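# How Does a Musical Get Made?

Have you ever sat in a big dark theater, with your coat bunched up under you so you can see over the person in front, and wondered how all of it got there? Somebody had to think up the story. Somebody had to write the songs. Somebody had to decide that the wolf would come in from the left and that his tail would be that long. A musical is a story told with talking, singing and usually a good deal of dancing, and it takes a lot of people a very long time to put one together.

We're going to follow one show from the very start. It's called *Lukáč*, and it's about a boy of that name who lives on a mountain and loses his grandmother's goat in a snowstorm. It plays at the Troltcombe Theater, and if you live nearby you may have seen the posters with the goat on them.

## First comes the story

The person who writes the talking parts of a musical is called the **book writer**. That's a funny name, isn't it, when there isn't a book you can buy in a store! But in the theater, "the book" means the story and all the lines the actors speak when they aren't singing.

For *Lukáč*, the book writer was Vlasta Vlček. The first version had two goats, a talking river and a wedding. It was far too long, and a child would have needed to pack supper and breakfast to get through it. So the wedding went, and then one of the goats, and the river stopped talking and started humming, which the orchestra could do very nicely with the cellos.

Changing a story over and over like this is called **rewriting**, and every writer does it. If your teacher has ever asked you to have another go at a story, you were doing the same job as a book writer.

## Then come the songs

A song has two parts, the tune and the words. The person who makes up the tune is the **composer**, and the person who writes the words is the **lyricist**. Sometimes one person does both. In *Lukáč* the composer was Radomír Kopecký and the lyricist was Saskia Maihi.

Which do you think comes first, the tune or the words? It can go either way. For the goat's song the tune came first, and Saskia had to find words that would fit it, a bit like finding shoes for somebody else's feet. For the grandmother's song the words came first, and Radomír read them out loud again and again until he could hear which ones wanted to be long and which ones wanted to be short.

Try it yourself. Say "My goat has gone over the mountain" and clap along as you speak. You'll find your hands come down harder on some words than on others. Those strong claps are the **beats**, and a composer listens for them before writing a single note.

There are different kinds of songs in a musical, too. Near the start you'll often hear a song in which the main character tells us what he or she wants more than anything. People in the theater call this an **"I want" song**, and once you know about it you'll notice it in nearly every show you see (and in plenty of movies as well). Lukáč's is called "Four Warm Feet," and what he wants, of course, is the goat.

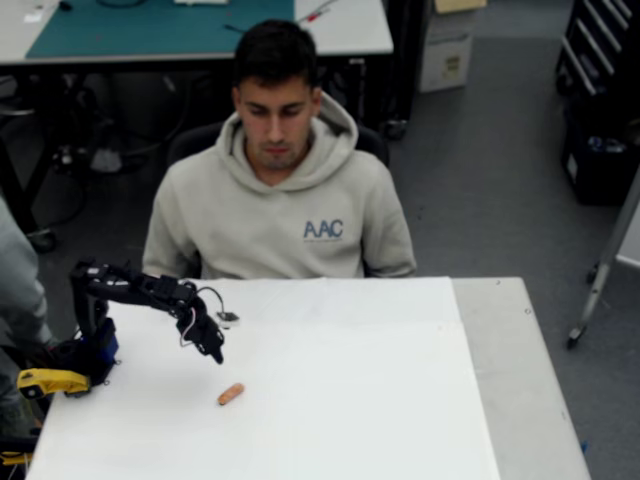

Romana Říha wrote in to say that her own favorite is the very last song, when everybody on the stage sings together, and she wanted to know why so many musicals end that way. It's a lovely thing to ask. That last big number is called the **finale**, which you say like this: fih-NAL-ee. It brings all the characters back so we can see how things worked out for them, and it often uses little pieces of tunes you heard earlier in the evening. When a tune comes back like that, it's called a **reprise** (ruh-PREEZ). You may not notice it happening, but your ears remember, and that's part of why the end of a show can make you feel happy and a bit weepy at the same time.

## Rehearsals

Once the songs are written, the actors have to learn them. Practicing a show is called **rehearsing**, and the person in charge of it is the **director**. For *Lukáč* that was Dalibor Vávra.

Rehearsals usually start a long way from the stage, in a plain room with a piano in it. There is no mountain yet, so tape is stuck on the floor to show where the mountain will be. There is no goat either. For weeks the actors in *Lukáč* sang their hearts out to a sofa cushion with a string around it, and they got quite fond of it.

The dancing is worked out by a **choreographer** (kor-ee-OG-ruh-fer — that's a mouthful, so take it slowly). The snowstorm dance in the second half is only 4 minutes long, but it took 3 weeks to get right.

## Lights, sound and a very tall mountain

While the actors are busy, other people are building things. The **set** is everything that makes the stage look like a place, and the mountain for *Lukáč* was built in pieces in a workshop called Wekell, then carried to the theater and bolted together. It's so tall that the boy playing Lukáč has to climb a ladder hidden at the back.

Then there are costumes, and lights, and microphones so tiny that they can be tucked into an actor's hair. On the last days before opening, everyone practices with all of it at once. This is the **technical rehearsal**, and it's slow going. The actors say a line, stop, wait for a light to be moved, and say the line again. You need a lot of patience, and a snack.

## Opening night

The first performance for a real audience is **opening night**. *Lukáč* opened in November at the Troltcombe, which has 938 seats. After the winter it goes to a bigger theater in Trosavard that holds over 1,000 people, and the mountain will have to be taken apart and travel there by truck.

The last show at the Troltcombe before the holiday break is on 22nd December, in the afternoon, so that younger children can be home in time for bed.

## Make your own

You don't need a mountain to make a musical. Think of somebody who wants something very badly. It could be a girl who wants to stay up late, or a snail who wants to win a race. Write down three lines about it, hum them until a tune turns up, and sing it to whoever is in the kitchen. Ask them which part they liked best, and then have another go.

## Words to remember

- **Book:** the story and the spoken lines
- **Composer:** the person who writes the music
- **Lyricist:** the person who writes the words of the songs
- **Reprise:** a song or tune that comes back later in the show
- **Finale:** the big number at the end
- **Set:** everything that makes the stage look like a place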